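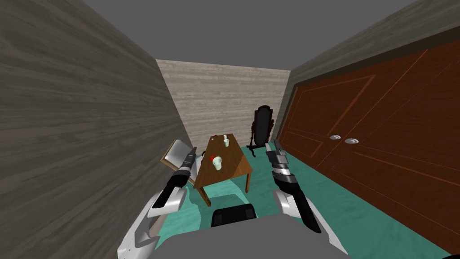 # About Plellent

Plellent builds and maintains Trarley, a simulation package for two-armed household robots. Customers use it to test manipulation software before any hardware is powered on. The package consists of a room library, a set of robot models, a physics configuration, and a command-line tool that runs trials in batches and writes the results to disk.

The company was started by Thirumalai Reddy and Saranya Alva, who had both worked on arm controllers and had both written their own throwaway simulators several times over. Trarley began as the one they kept. The first release had a single room and a fixed base. The current release, dated 1 February 2026, has 168 rooms and supports fixed and mobile bases.

## What the package contains

**Rooms.** Each room is a closed space with walls, floor, ceiling, and at least one door. Furniture and small objects are placed from a layout file, which is plain text and can be edited by hand. Surface textures are assigned separately from geometry, so a floor can be changed from carpet to planks without touching the collision model.

**Objects.** The library holds 688 objects. These are mostly things found on tables, shelves, and counters, such as cups. Every object has a mass, a friction value, and a collision shape. Objects with handles or knobs also carry grasp markers, which can be switched off for customers who want their own software to find the grasp.

**Robots.** The standard model has two arms on a shared body, each ending in a gripper. Joint limits, finger travel, and maximum closing force are set in one file per robot. Customers with their own hardware send us a robot description and we convert it. Aravind Salian does most of this work and will ask for measured joint friction if it isn't in the file.

**Views.** A body view looks out over both arms. A gripper view looks along the fingers. Either can be recorded alone, or both can be recorded on a common clock. Image size, field of view, and lens distortion are set per view.

## How a trial runs

A trial is defined by a room, a layout, a robot, a start pose, and a task. The tool loads these, runs the customer's controller at a fixed time step, and stops on success, on timeout, or on a contact force above the limit. Default timeout is 900 steps. The log holds joint positions, commanded positions, contact pairs, and the recorded views.

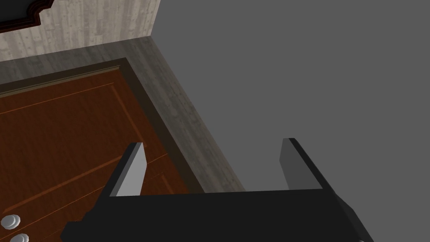 Doors get more support requests than anything else in the library. A table task can often be completed with a fairly loose position estimate. A door task can't. The fingers have to arrive at the knob at a usable angle, close on a small rounded surface, and turn it without the arm running out of wrist travel. Double doors add a second knob close to the first, and controllers that select the nearest grasp marker will sometimes change targets during the approach. Version 2 of the door module logs the selected marker at every step so this can be traced.

Camera placement matters here as well. With the gripper view, the palm housing can hide part of the target, and a large flat surface behind the fingers gives a vision system very little to work with. We leave plain surfaces in the library on purpose. Customers who want more texture can assign it in the layout file.

## What it does not do

Trarley does not model cloth, liquids, or cables. Mirrors are treated as solid furniture for contact purposes, and reflections depend on the renderer selected. Finger pads are modeled as rigid with a friction value, so results for soft pads should be checked on hardware. We state this in every quote.

We also do not write task controllers under contract. Two controllers are shipped with the package as working references, and the source for both is included.

## Who uses it

Most licenses are held by small robotics teams and by engineering departments. Sunar, which develops arm controllers for home assistance, runs its nightly regression tests on Trarley and has contributed several kitchen layouts. Villca uses the table rooms in its operator training course.

## Staff

- **Thirumalai Reddy**: physics configuration, releases
- **Saranya Alva**: room and object library
- **Aravind Salian**: robot models, customer conversions
- **Anil Thomas**: rendering and views
- **Ajith Murthy**: support, licensing, documentation

## Licensing and support

Licenses are sold per site and run for a year. Academic sites receive the same build as commercial sites. Support is by email and covers installation, layout files, and log interpretation. Robot conversion is quoted separately.

The next library update is planned for October and will add sliding doors and drawers. Requests for particular rooms or fittings should go to Ajith Murthy, with a dimensioned sketch if there is one.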